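Home Posts Garden Kids & Sports Archive

4 min read

I have become a person who gets excited about under-eights soccer practice, and I'm not even a little bit sorry!

Two summers ago I signed up to help coach at Brovden because my daughter wanted to play and the sign-up sheet had a blank line on it. I knew the offside rule and that was about it. My first practice plan had nine drills in it. We got through one and a half, and the half was mostly a kid named Mota showing everybody a beetle.

What changed everything for me was a game called Islands. I got it from a coach over in Tramley who had seen it somewhere else, and I've been messing with it ever since. You set out small patches of color all over a square, every kid has a ball, and you call a color. They dribble to an island of that color, put a foot on the ball, and wait for the next call. That's the entire game. They would play it until dark if we let them.

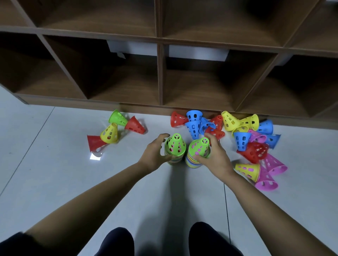 The reason I love it so much is the looking up. If you tell a seven-year-old "head up" you get a quick nod and then the eyes go straight back down to the shoes. But call "yellow!" and the whole bunch of them are scanning the field like meerkats, with the ball still somewhere near their feet (mostly). I must have said "head up" 416 times last spring and it never did what one round of Islands does.

Some versions we've tried this June:

Two colors in a row, so they have to remember the second one while they're heading to the first. Harder than it sounds, and the kids who are usually quickest are sometimes the ones who forget.

Opposite foot only. Lots of falling over. Lots of laughing.

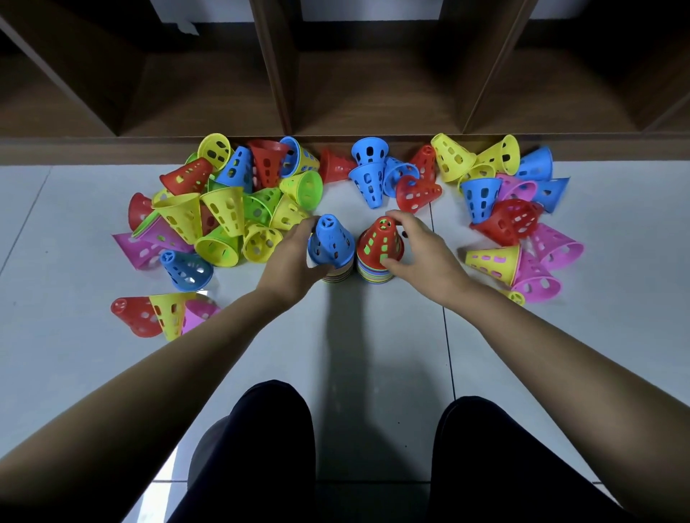

Silent Islands, where I hold up a colored sock and don't say a word. This is my favorite, and it's great for the last 20 minutes when my voice is going anyway. The quiet kids come alive in this one. One girl who hadn't said much all season asked to be the sock holder and ran the thing better than I do.

Then there's Pirates, where two kids without a ball try to steal one from anybody who isn't on an island. Save it for the end. Once you've played Pirates they don't want to go back to anything else.

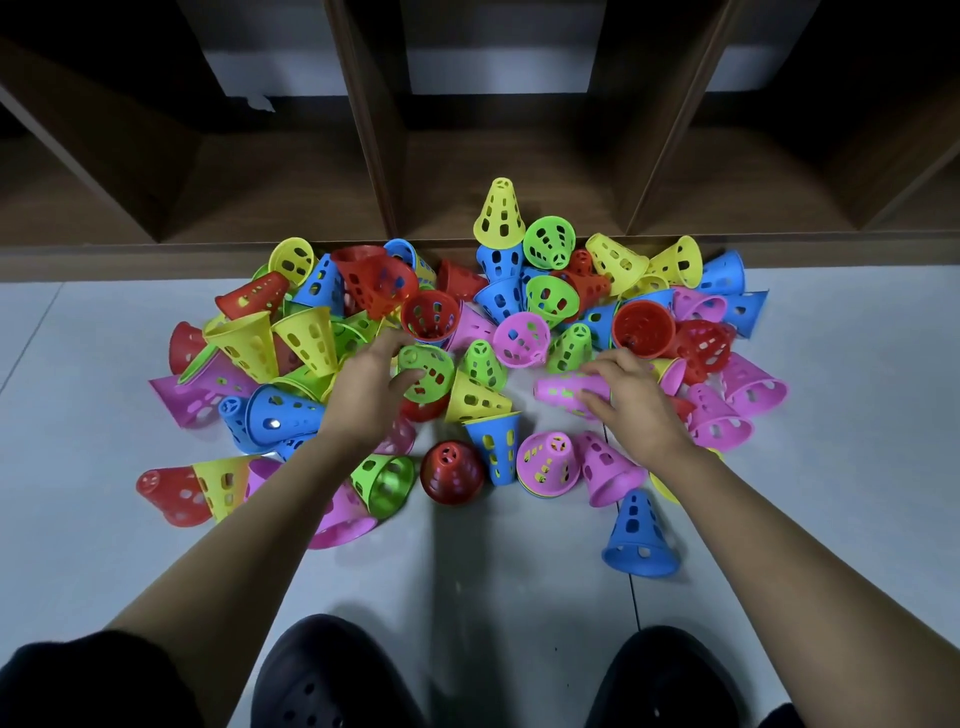 We had our little festival against Uvholm on 21 June 2014, four-a-side, short games, orange slices, no scores kept (every kid knew the score). And in the second game one of ours stopped, looked up, saw her teammate over by the far line and passed it to her. On purpose! I yelled so loud the Uvholm coach came over to check on me.

I wrote up the drill for our parent list that night and asked what other people do with bigger groups, as we may have as many as 39 kids in the fall.

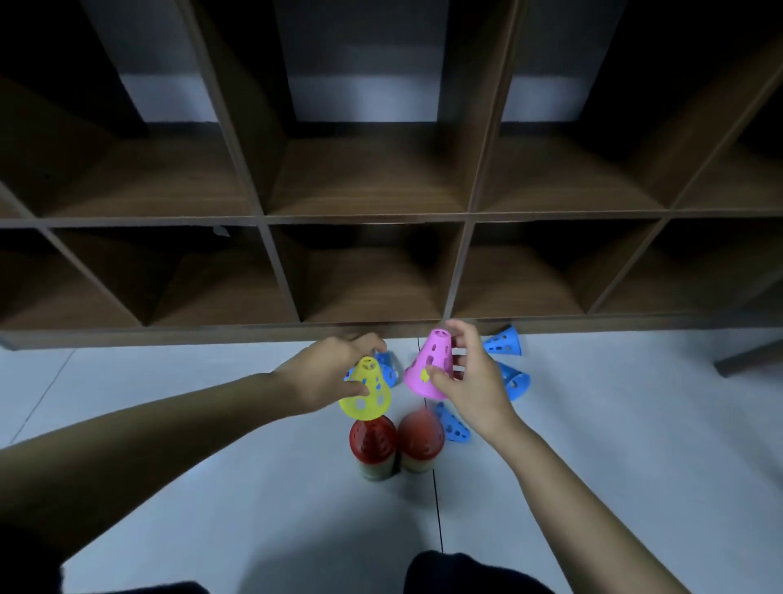
Qusai Srour wrote back that he'd split them into two squares and run the same calls for both, with the older ones doing two colors and the little ones doing one. He also said to make the square bigger than you think, 40 steps on a side if you have the grass, or they all end up on the same island and somebody gets an elbow in the ear. I tried the bigger square with our regular group and he's right, they dribble so much more when there's some distance to cover.

Next thing I want to figure out is how to get throw-ins into it somehow. If you've got a game for that, please send it my way!

Contact | Copyright 2014 | Back to top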